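4. The Glassware Problem

By the second half of the term the class had split into two camps. Corrado Russo's group held that the arm should learn on plastic cups until it deserved better. Assunta Fontana's group pointed out that the final task, as written in the course handout, said "tableware," and that the judges from Vernia were unlikely to eat their salad out of plastic. Glass won by one vote, and Trinidad Ortuño went out and bought some.

4.1 Collecting demonstrations

Each student team was asked to drive the arm by hand through a set of pick and place runs, with the wrist camera recording throughout. We collected 200 runs in all. Of these, 156 were kept. The remainder were thrown out for reasons the students logged themselves in a shared sheet, where the most common entry is "my fault" and the second most common is "Leonardo's fault." Leonardo Caruso disputes the second figure and has asked that this be recorded, so it is.

Runs were capped at 2000 time steps. The cap was set in August, before anyone had watched a first-year student try to line up two fingers with a round object, and it was generous for the instructors and cruel to everyone else. We left it alone. A team that ran out of steps simply started over, and the sheet acquired a third category.

4.2 Why bowls are worse than cups

A cup gives the fingers something close to a straight wall. A bowl flares, so the width the gripper meets depends on how far down it goes, and a small error in height becomes an error in grip. Clear glass adds its own trouble. Most of what the camera gets is the table behind it, plus whatever the ceiling lights care to contribute. Our first detector, trained by Gerardo Palumbo over a long evening, was very confident about the highlights and had no opinion on the bowl. Figure 2 shows a typical view from the wrist with the fingers at the glass: the rim reads as a thin arc, and the brightest thing on the bowl is a reflection.

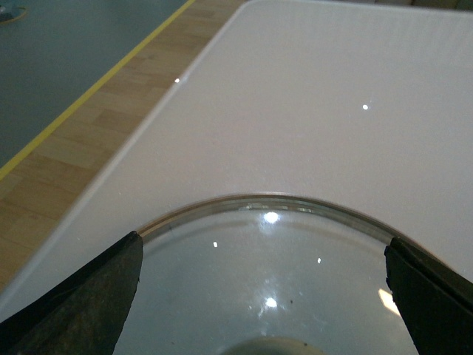

Figure 2. Wrist view, clear bowl between the fingers.

We therefore dropped the detector and trained the policy on raw wrist frames together with finger width. The students, who had spent two lab sessions labeling highlights as "not bowl," took this with more grace than we had earned. Their labels are included in the course archive for anyone who needs a large collection of things that are not bowls.

4.3 Grading

Half the grade came from the written log, on the theory that a team that knows why it failed has learned more than one that got lucky. The teams accepted the theory and continued to hope for luck.

Filed under: Teaching Robotics, Student Projects, Manipulation
Shares 2 | Comments 0

Related items
Costello: a low-cost arm for crowded classrooms
What first-year students write in lab logs
Idska and Nedik, two grading scripts compared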